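Talau: state prison spending tables, cleaned up and ready to use

Talau collects the yearly corrections budgets of 6 states and puts them in one layout, so you can finally compare health care, staffing and rehab lines side by side! The November release adds 2,000 rows of parole data that Harpreet MacLeod typed in from scanned reports (a huge job, and she did it beautifully).
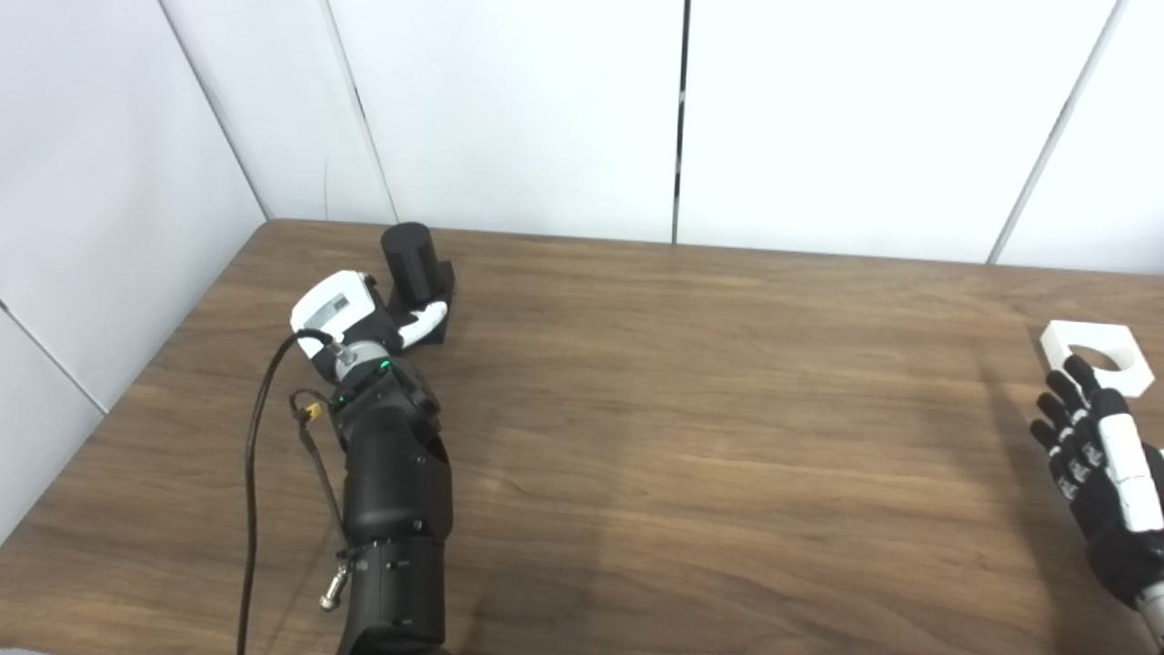 Wood-grain table against the white wall panels.

What you get

budgets.csv – one row per state, year and spending line
parole.csv – supervision costs, new in this release
notes.txt – every place where two official sources disagree

The notes file is my favorite part. When a state's budget act and its annual report give different totals, we keep both and flag the row with a 1 in the "conflict" column. Cropper, our little script for pulling tables out of PDFs, also writes the page number into each row.

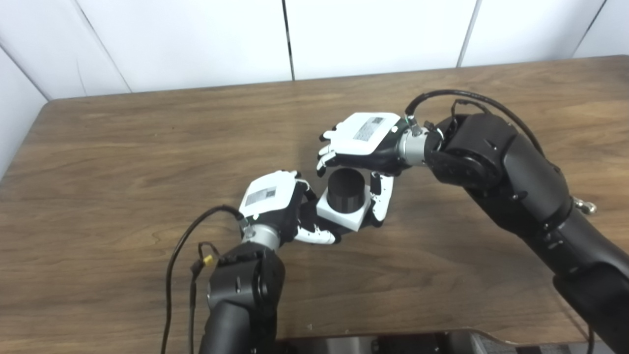 Dollar amounts are as printed, with no inflation adjustment. County jails are left out completely, and so are federal prisons. Blank cells mean the source had no figure – please don't read them as zeros.

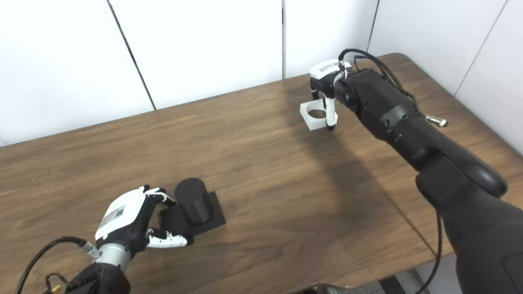

Why does overtime have its own column in only some years?
Older reports folded it into salaries, and we didn't want to guess at a split.

Known gaps

Health care lines for 10 early years are still being checked. Corrections go to Tsz-kin Tam, with the page number if you have it.

Last updated 7 Feb 2023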